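September, abends

Die neue Wohnung hat 41 Quadratmeter, was sich in der Anzeige großzügiger las, als es sich mit einem Wäscheständer in der Mitte anfühlt. Ich wohne jetzt seit elf Tagen in Flondport und habe in dieser Zeit gelernt, seitwärts zu gehen. Vom Bett zum Herd sind es vier Schritte, mit Wäscheständer sechs und eine Verrenkung.

Heute also Waschtag im Haus. Bisher habe ich mich mit dem Handwaschbecken durchgeschlagen und mir eingeredet, das sei irgendwie südländisch. Cinzia Mazza aus dem zweiten Stock, die wirklich aus dem Süden kommt, hat mich beim Auswringen eines Bettbezugs im Treppenhaus erwischt (über dem Geländer, wo denn sonst) und gesagt, so etwas habe ihre Großmutter zuletzt gemacht, und die habe es gehasst. Danach hatte ich keine Ausreden mehr.

Die Regeln hängen im Hausflur, zwei Seiten, unterschrieben von Heriberto Benavides von der Hausverwaltung Santoro. Herr Benavides ist ein Mann der Fettschrift. Flusensieb **nach jedem Gang**, Waschmittel **nur flüssig**, Türen **anlehnen, nicht schließen**. Man ahnt hinter jedem Satz einen Wasserschaden. Ich habe alles zweimal gelesen und beim Hinausgehen trotzdem das Pulver eingepackt, weil ich nur Pulver besitze. Zwei Kilo davon, noch aus der alten Wohnung, im Umzugskarton zwischen den Kochtöpfen. Bin dann wieder umgekehrt und habe bei Cinzia geklingelt. Sie gab mir einen halben Messbecher von etwas Blauem, das nach Hallenbad roch, und den Rat, nicht über sechzig Grad zu gehen.

Das Sortieren hat länger gedauert als erwartet. Meine Mutter hatte fünf Haufen, ich hatte immer zwei: hell und egal. Heute kam ein dritter dazu, nämlich alles, was beim Umzug als Polstermaterial diente. Die Gläser haben in meinen Wollsocken überlebt, die Wollsocken haben es weniger gut vertragen. In einer steckte noch der Eierbecher, den ich seit Tagen suche. Den grünen Pullover habe ich nach langem Anstarren des Etiketts zurück in den Schrank gelegt. Dort wird er bleiben, bis er von selbst sauber ist.
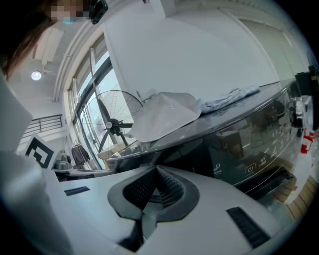 Mit Waschgeräten habe ich es noch nie leicht gehabt. Die alte Maschine daheim hatte einen Drehknopf, der klemmte, und wenn man ihn auf Buntwäsche stellte, bekam man Kochwäsche, darauf konnte man sich verlassen. Heutzutage ist alles dunkelgrau und glänzt, die Front so blank, dass sich das halbe Zimmer samt Möbeln und Kartons darin spiegelt, und mittendrin sitzt das runde Zeichen zum Einschalten, weiß aufgedruckt. Daneben steht noch allerlei in einer Schriftgröße, für die ich seit meinem vierzigsten Geburtstag die Brille hole. Die silberne Leiste am oberen Rand gefällt mir allerdings. Ein bisschen Oper für die Unterhosen.

Das Programm habe ich am Ende nach Gefühl gewählt, 1.000 Umdrehungen. Cinzia wäscht angeblich alles mit weniger und hat seit Jahren dieselben Handtücher. Meine sind vom vorletzten Sommer und haben die Saugkraft von Backpapier.

Zwei Stunden später: fertig, aufgehängt, Wohnung unbegehbar. Die Bettwäsche hängt über der Tür, ein Kissenbezug am Fenstergriff, die Strümpfe liegen auf der Heizung, die im September natürlich nicht läuft. Eine Socke fehlt. Es ist eine von den guten, und ich habe sogar im Flusensieb nachgesehen, nach jedem Gang, Herr Benavides, es war ja nur einer.

Morgen flüssiges Waschmittel kaufen und Cinzia den Messbecher zurückbringen. Vielleicht Kuchen dazu, falls ich bis zum Backofen durchkomme.

Zuletzt im Tagebuch
Elf Kartons und kein Dosenöffner
Der Schlüsseldienst von Gatatton
Wie ich einmal fast ein Regal aufgebaut hätte
Abschied vom alten Balkon

Kontakt | Impressum | © Tagebuch aus Flondport | Nach oben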